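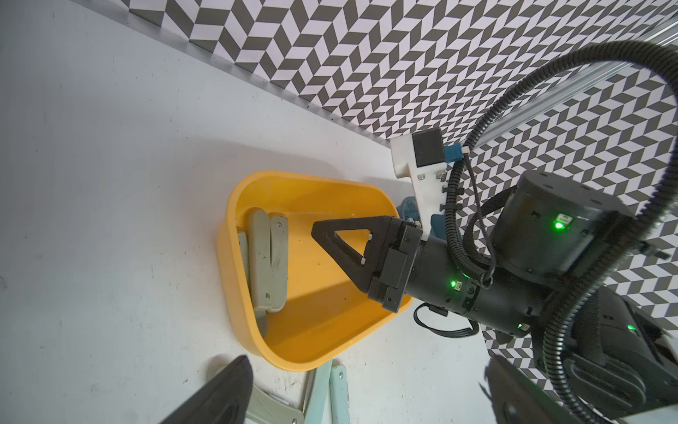 Slide 1. Wait for the coffee people to sit down.

Good morning. My talk is called "Bins," and I was given 25 minutes for it, so somebody believes in me.

Slide 2. The yellow bin. Three pale gray-green plastic pieces in it, one of them flat with a small hole near the end. Ask the room what they are. Let the silence go on a bit longer than is comfortable.

Point: at Wullora we had 93 bins and a label maker. The labels said PARTS, MISC, and PARTS (MISC). Pause for the label maker people to recognize themselves.

Slide 3. Xuelian Ding's rule: one bin, one kind of thing, nothing on the table. I fought this for most of June and lost.

Color. Loud bin, white table. You see it from the door. Gray bins on gray shelves are how we bought 200 brackets we already owned. (If Aba Dogbe is in the room, don't look at Aba.)

Slide 4. Shape. Rounded corners are easier to wipe out. Long pieces lean on the side and the ends stick up where you can grab them. Show with the real bin. DON'T FORGET THE BIN.

Skip slide 5 if running late. It's the label maker again.

Questions. Someone will ask about lids. I'm against lids.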